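**Progress Report to the Lellavier Fund**
Prulton Winter Memory Project
Submitted by Adi Krishnan, Project Lead
December 31, 2025

The project records how families in the Prulton valley lived through severe winter weather before the county had a full plow fleet. This report covers the period since our May submission.

Interviewers completed 119 recorded conversations, most of them with residents who were in school at the time of the long ice storm. Transcription of the first group is finished. The remaining recordings have been copied to two drives and logged by township.

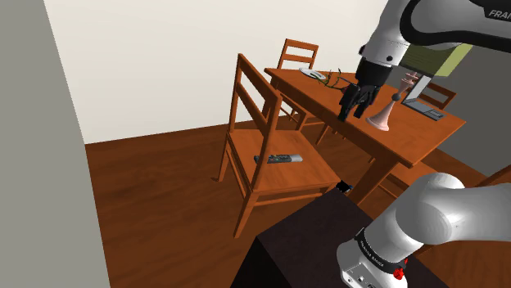 Interviews were held in people's homes wherever the speaker preferred it, and this has produced longer and more detailed accounts than the sessions at the library. Speakers tend to bring out school notebooks, feed bills and snapshots once they are settled. Interviewers now ask for a wooden dining table, like the orange-brown one shown, so that papers can be laid out and photographed during the conversation. The practice has added 708 scanned items to the collection, and we intend to keep it for the Nerent township interviews.

Several accounts agree on matters the newspapers left out. Families on the Pan road burned fence rails in the second week. Milk was poured into the creek when the cans were full. Two speakers differ on whether the rail line reopened before or after the schools, and the railroad's own ledger for that month has not been located. We have noted both versions in the file.
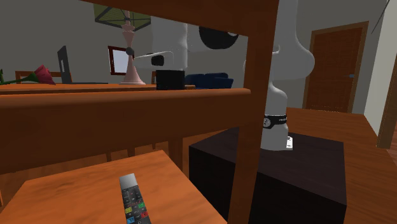
*Word count of the accompanying interview summary: 2,000*

The summary is attached as Appendix A. It draws on the transcribed interviews only and should be read as a working text.

**Spending.** Travel costs were $864 for the period, within the approved line. Transcription ran over its estimate where recordings had heavy background noise, and the difference was met from the unspent printing line. A revised budget table is in Appendix B.

**Delays.** The Nerent interviews were postponed when two of our interviewers left the area. Replacements have been trained and the first visits are arranged.

**Next period.** We will finish transcription, return originals to their owners, and deliver a full set of recordings to the county library. We request approval to carry the unspent supplies balance forward.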